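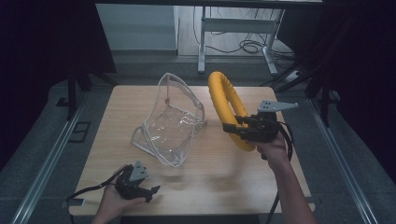 Re: [Vokdale-parents] Packing list for the August swim camp

Hello all,

Thank you for the list. I read it two times and I have some remarks, mostly on the bags and the bus.

On Wed 26 February, Oduor Tanui wrote:
> The bus leaves from the Laing Street car park at 7 sharp. Each child
> may bring one soft bag and one small clear pouch for the pool deck.
> Cost is $200 per child, due before the end of term. We have 44
> places and will keep a waiting list after that.
> Please put a name on EVERYTHING.

For the clear pouch, I would ask that we accept any size up to a school pencil case. Last year my daughter had a bigger one and she was sent back to the cabin with it, and she missed the warm-up. A pouch with a zip is better for goggles, but I don't want that families must buy a new one.

For names, ordinary marker washes off plastic in the pool. The laundry labels from the chemist stayed on through the whole camp at Trelcombe, also on the swimming caps. I have 2 sheets left over if somebody would like them.

About the bus - is it possible to have a second stop at Gernidis? Four families live on that side, and for us it means driving past the camp road, into town and then home again. If the driver says no, I can take three children in my car, but I need to know their booster seat sizes.

I also didn't find in the list if the children need their own towel for the cabin, or only the pool towel. My son has grown a lot and his old sleeping bag is free to whoever needs one, colour navy, zip on the left side.

I will pay for both of mine by bank transfer this week. Please tell me which reference to write.

Kind regards from Gernidis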